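Oiling a butcher-block worktop: can I leave it a long time between coats?

Asked in Home and Kitchen, Otholm Community Help
Posted by quintana_kitchen on Sunday, February 21, 2021

Good evening to all. English is my second language, so please excuse me if I use the wrong word for some things.

We moved into a flat in Otholm in October and the kitchen has a wooden worktop made of strips glued together. I believe the right name is butcher block. The person who lived here before left a half bottle of oil under the sink with no label on it. I don't know if it is mineral oil, linseed oil or something for furniture, so I haven't used it.

The wood looks dull now, mostly near the sink, and when I put my hand on it I feel that it is rough. Two of the strips next to the tap have become grey. There is also one black ring where a tin stood overnight.

I would like to know which oil is good for a worktop where we also prepare food, if I must sand everything first or only the bad places, and how often I must do it again. My neighbour says every month, the shop in Pumness says once a year. It can't be both! I have a small budget and I don't own a sanding machine. I can borrow one, but I'm a little afraid of making a hollow in the wood.

Thank you for your patience.

3 replies

otholm_bench_hook

Hello and welcome. Your English is quite clear, and I'm also writing in a language I learned at school, so we will understand each other well.

First, the bottle without a label. Please don't use it. Some furniture oils contain things you don't want near bread, and linseed oil that is old can become sticky and never dry. Take it to the recycling point with the paint and not down the sink.

Choosing the oil

For a worktop where food is prepared there are two usual ways. The first is food-grade mineral oil, the same type that is sold for chopping boards. It doesn't go bad and it is cheap, but it never becomes hard, so it washes out and you must repeat it often. The second is an oil that hardens, for example pure tung oil or a hardwax oil which says on the tin that it is safe for food contact when cured. This costs more at the beginning and it lasts much longer.

I think this explains your neighbour and your shop. The neighbour is probably using mineral oil and the shop is probably selling hardwax. Both can be right.

Don't use olive oil or sunflower oil. They smell bad after some weeks, and I say this from my own kitchen.

Sanding

You don't need to sand the whole top if most of it is only dull. But if you sand only a small round spot, you will see it afterwards as a lighter area. So my advice is to sand the full depth of the worktop, from front edge to wall, in the part near the sink, and then fade out with light strokes.

By hand is possible. Use a cork block and go always along the strips, never across. Start with 120 grit for the grey places and finish with 180. With a borrowed machine, keep it moving and don't press. A hollow comes when a person stays in one place because the stain is stubborn.

The black ring is a reaction between the metal of the tin and the wood — it can go deep. Sanding may not take it all. Oxalic acid, sold as wood bleach, is the usual treatment, but wear gloves and eye protection, read the packet and rinse very well before you oil. If you are not comfortable with this, live with a pale ring.

Putting on the oil

Let the wood dry for two days after any washing. Put on a thin coat with a cotton cloth, wait 10 minutes or as long as the tin says, and wipe off everything that has stayed on the surface. This wiping is the step people forget, and then they have a sticky kitchen. With hardening oil do it again the next day. The area by the tap can have one more coat.

Very important: cloths with tung oil or linseed oil can heat up and catch fire by themselves. Spread them flat outside to dry, or put them in a bucket of water. Never fold them in the bin.

What healthy wood looks like

It helps to know what you are aiming for. The board in the photo has the colour I like on a pale wood, cream strips next to honey ones, and the lines of the grain are still there if you look for them. Yours may be another wood and come out darker, so test the oil on the underside first. 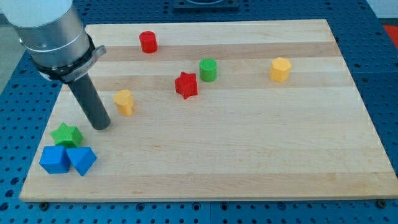 When to do it again

Forget the calendar and use water. Put a few drops on the wood near the sink and look after 5 minutes. If they still stand as drops, there is no work to do. If they have gone flat and the wood under them is darker, it is time for a new coat in that area. In my kitchen the part by the tap asks for it three times a year and the rest only once.

For daily cleaning use a damp cloth with a little washing-up liquid, then dry it. No bleach and no scouring powder.

pumness_tenant

Just use mineral oil from the chemist, it's fine. We've done ours for years and never sanded anything. Check how big the bottle is before you pay though, some of them are tiny.

zarkdale_joiner

I agree with most of the long answer. Two small additions.

When you go over from mineral oil to hardwax, the old oil can stop the new one from holding. You don't know what was used before you, so after sanding wipe a hidden piece with white spirit and let it dry. If the cloth comes away yellow and greasy, sand a little more or stay with mineral oil.

The second thing is the grey near the tap. Look at the sealant between the sink and the wood. If it has a gap, water is going into the end grain, and you will oil for ever with no result. Cut out the old sealant, let the edge dry for a week if you can manage without the sink, oil the cut edge well and seal it again when the oil is hard. A tube of sanitary silicone is enough for one sink. Silicone doesn't stick to fresh oil, so please be patient there.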